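Renley Opens Its Paper Craft Studio at Claltwood
2022-02-16

FOR IMMEDIATE RELEASE

Well, we did it! After 94 applications for workshop space, one flooded hallway and more phone calls to the county than I care to remember, Renley has the keys to the old bank building in Claltwood, and the paper craft studio opens to the public this spring. I write these releases for Renley, and this is the one I've been itching to send.

If you don't know us, we've been running paper and card classes out of borrowed rooms for 8 years. Church basements, the back half of a hardware store, a school cafeteria that smelled like tater tots no matter what we did. We loved every one of them (okay, maybe not the cafeteria), but we were always packing up. Claltwood gives us a place where a half-finished project can stay on the table overnight.

The main room seats 75, and there's a smaller room off the side for kids' sessions and birthday parties. Classes at opening will cover card making, collage, bookbinding, paper flowers and a beginner's course in marbling, which sold out in two days the last time we ran it. We'll also have open studio hours, where you pay at the door, grab a seat and make whatever you like.

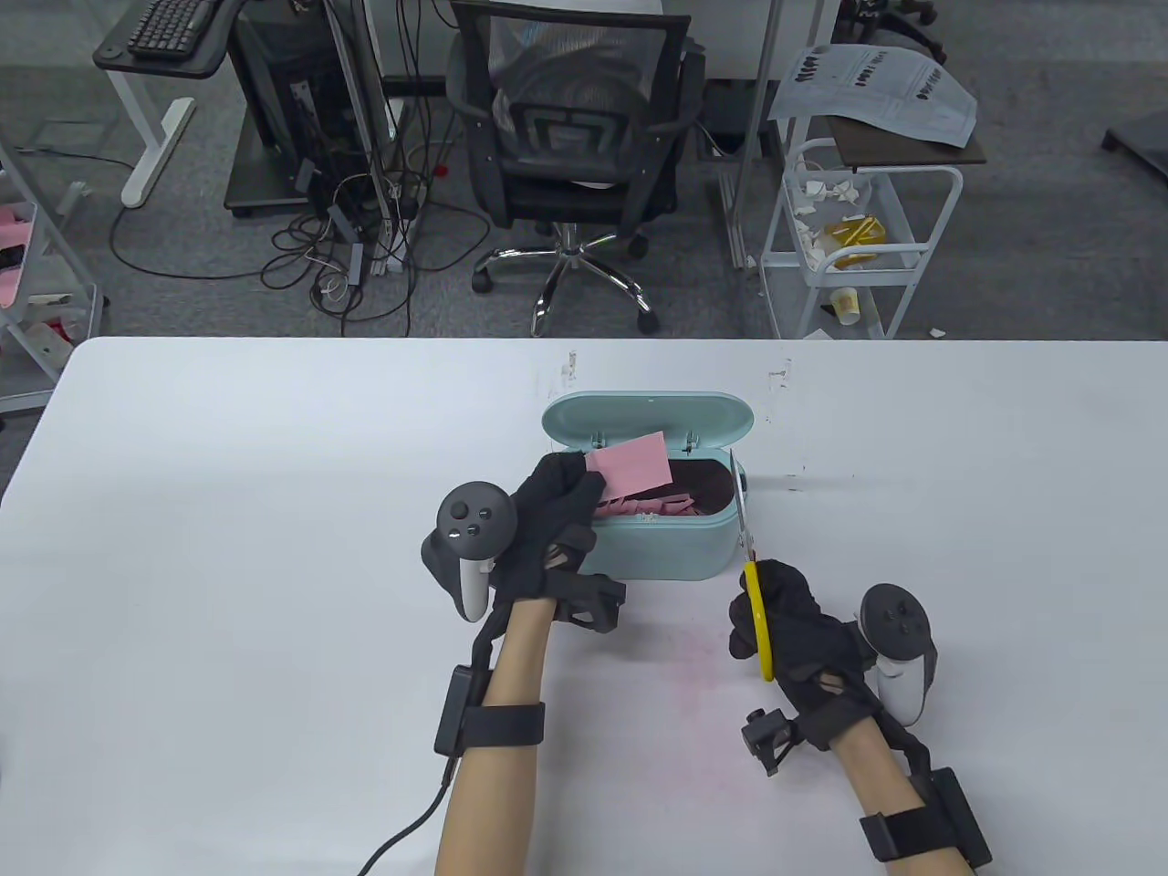

Prices are staying friendly. A single class starts at $7 for kids and goes up from there depending on materials, and paper, glue and basic tools are included. Members get early booking and a shelf of their own. If you've been coming to us for a while, your old punch card still works, so please don't throw it out!

We're also very happy to announce that Silon, the stationery shop over on the corner, is joining us as our paper supplier. They'll run a small counter by the front door with single sheets, envelopes and ribbon, and they've promised to keep the good bone folders in stock. I've already spent too much there and the counter isn't even built yet. 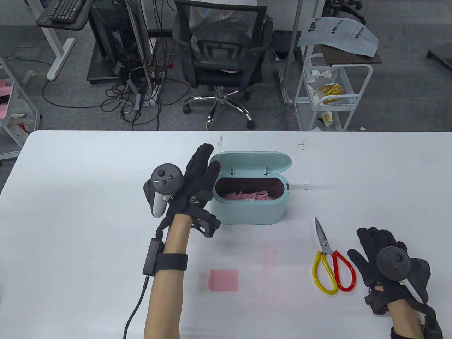
The program I'm most excited about is called Simon, and it's all about offcuts. Every class leaves us with a mountain of little bits, and for years most of it went into the recycling at the end of the night. With Simon, the scraps get sorted by color and go back out for collage, confetti cards and homemade pulp. You don't need anything fancy to do it at home, either: a box with a hinged lid and a pile of pink scraps inside is a perfectly good start, and even a square that's a bit crumpled at the edges has a second life in it. Bring your leftovers to any open studio session and we'll swap them for a color you don't have. We've signed up over 75 households already, before we've put up a single poster.

Booking for the first round of classes is open now through the Renley website or at Silon's front desk. The summer schedule, including the August bookbinding week, will go up once our teachers have settled their dates. Group bookings for schools and clubs can be made by email, and please tell us early if anyone in your group needs left-handed scissors or a higher table.

Press are welcome to drop in before the opening for a look around and a cup of coffee. Just send us a note first so we can clear you a chair.

Media contact: Renley press office, Claltwood studio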